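Can the arm do the dishes yet?

May 25, 2024

Short answer: no. The longer answer depends on what you count as a chore.

I have spent the better part of a month reading task reports from small labs, then trying to match them against the list on our fridge. The list is dull. Empty the dishwasher, fold the towels, sort the recycling, wipe the bench. Amrit Després, who shares the house and most of the list, wants to know when he can stop doing the towels. I told him to keep his folding arm in shape.

The most useful report was from the Wultdale group. Their benchmark has 19 tasks, ranked by how much the object changes shape while you handle it. Rigid blocks sit at the bottom, wet cloth at the top. Their policy handled the block tasks well and managed 2 of the cloth tasks on a good day. Cutlery landed in the middle. Forks nest, and a nested fork is hard to grip singly.

Shop-floor work is further along, mostly for reasons of geometry. At Orano, where I did contract work until last June, parts arrived in a tray in a known orientation. A kitchen gives you no tray. The colander is wherever the last person left it, and the lid may be on the floor.

Chinyere Oyewole emailed to say I undersell the block tasks. Her argument is that putting a cube on a marked square tests reach, grip width, approach angle and release in one go, and that an arm with a colour preference or a calibration error will show it there first. Fair point. I would still want to see the error distribution over 181 trials before trusting the same arm with a wine glass.

Block work on a taped target, with a red cube between the fingers and a yellow one beside them: 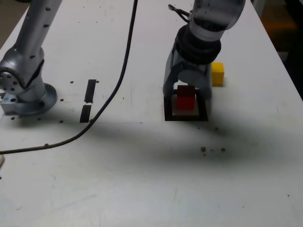
What I would pay for now

A dishwasher that unloads itself into one fixed rack, cups only. I would put up with nearly 40 minutes per load, provided it ran overnight and kept quiet.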